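Reclaimed clay for the Wednesday night handbuilding class – yes or no?
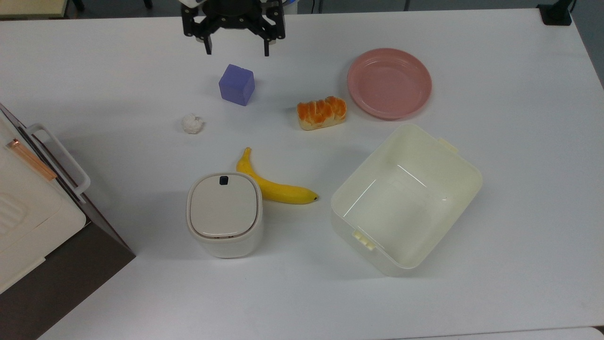

Sorkero Arts Center – Ceramics & Sculpture Students' Board

kilnshelf_blues
Started in May and already in trouble. The supply list for the Wednesday class says "one bag of mid-range stoneware, new." I have most of a garbage can of reclaim in my garage from two years of failed bowls. It's the same clay, or it was. Can I bring that instead, or will I be asked to leave?

muddy_elbows
You won't be asked to leave. You'll be looked at. I used reclaim for the whole last session and got one decent planter and a wrist brace out of it. Wedge it properly. Then wedge it again when you're sure you're done.

slabhappy
I'm going to be the bad guy. Please don't. The class shares a kiln, and "same clay, or it was" is the kind of sentence that ends with somebody scraping a shelf. If a single low-fire scrap got into that can, it goes in at cone 6 and comes out as a puddle, probably under my piece.

kilnshelf_blues
There's no low-fire in it. I'm nearly certain.

slabhappy
Thank you for proving my point with "nearly."

pinchpotpat
Fire a test tile on a cookie before you commit to anything. By cookie I mean a scrap disk of known clay under the tile, with a little lip to catch runs. A newcomer took me literally last year, so I spell it out now.

oldgreenware
I've been taking this class since it met at the Wirholm building, and we all used reclaim then, out of one barrel. The barrel had a smell and possibly a pulse. My torso from that time is still standing in my yard. New clay is nice but it's short and crumbly on big coils next to something that's been sitting wet for a year.

slabhappy
Your torso also lost an arm.

oldgreenware
It's classical.

muddy_elbows
Back to the question. What's the clay's condition? If you let it dry bone hard before soaking, it slakes down nicely. If you dumped half-wet trimmings straight in the water you'll have lumps until the end of time, and lumps are murder on a portrait head. You smooth a cheek and a pebble comes up through it like a bad tooth.

kilnshelf_blues
Half-wet trimmings. Straight in the water.

muddy_elbows
Ah.

glaze_and_confused
Can you run it through a pug mill? Calimlim Pottery Supply used to rent theirs by the hour. I did 70 pounds there before the spring sale and it came out like butter. You do have to clean the machine yourself afterward, and that takes longer than the pugging.

slabhappy
Or you could buy a bag. One bag. We are at nine replies over a bag of dirt.

glaze_and_confused
It was 20 bucks when I last bought one, so fair. But then the garbage can is still in the garage.

oldgreenware
The garbage can is always still in the garage.

pinchpotpat
Middle road: use the new bag for the class project, since that goes in the shared kiln, and keep the reclaim for practice heads you never intend to fire. Armature, newspaper, an hour of getting the ears wrong, squash, repeat. I learned more from squashed heads than from the ones on my mantel, which all look like my dentist.

slabhappy
I can live with that. Cut the practice ones up small before they go back in the can, though, and pull the newspaper out. Paper rots in there and then the whole row knows about it.

kilnshelf_blues
OK, new bag for class, swamp bucket for practice. Does it matter which stoneware? The list names Plikulach Buff but the store had only the speckled.

muddy_elbows
Speckled is fine on a mug. On a face it reads as freckles. Decide how your sitter feels about freckles.

oldgreenware
Get the buff and ask for the one with grog in it. Smooth clay that thick cracks if you dry it in a hurry, and everybody dries it in a hurry. Hollow the head out too, whatever the fellow at the next table tells you.

slabhappy
I agree with oldgreenware, and I'd like it noted that I don't enjoy it.

kilnshelf_blues
Called the store and they're holding a bag of the grogged buff until Saturday. If anyone in class wants some swamp clay for practice, bring your own bucket. With a lid, please.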